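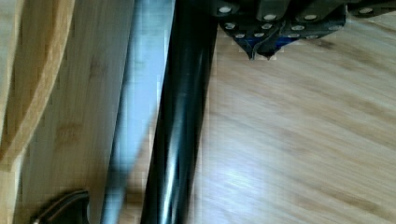

Figure 1. Light wooden surface and black pole, seen close up.

Looking after wood in a shared room: our project report

When we chose this subject in June we thought it would be a small one. We share a study room at Nivcombe with two other groups, and the furniture in it is mostly pale wood, which is lovely to sit at and shows every single mark you make on it. Our question was a plain one: could we keep the surfaces looking decent for a whole term with ordinary cleaning and a bit of tidying, and would people go along with it?

We started by keeping a notebook by the door (a proper paper one, as the shared file was always open on somebody else's computer). Over the term we wrote down 386 marks, and 164 of them were rings from mugs. We had expected ink to be the main culprit, so this was quite a surprise, and I am afraid our own group was responsible for a good share of the rings.

For cleaning we compared 2 products, Tulto and Menora, on separate areas, wiping along the grain with a soft cloth and drying straight afterwards. Menora smelled nicer and everybody liked using it, but on our furniture it left a slight haze that needed a second wipe. Tulto was duller to use and quicker. We would not want to say more than that, as the rooms get different amounts of sun and we only had one of them to work in.

Shiny black things were a headache of their own — they show fingerprints and dust far more than pale wood does, and a glossy finish catches the light so strongly that it is hard to judge whether you have finished. We ended up looking at them from low down, near the window, which helped a great deal.

The tidying side went better than the cleaning. We bought 3 Duda trays for pens, chargers and odds and ends, and after a slow start people did use them. If we did it again we would put the trays out in the first week and leave the choosing of products until later, and we would buy coasters!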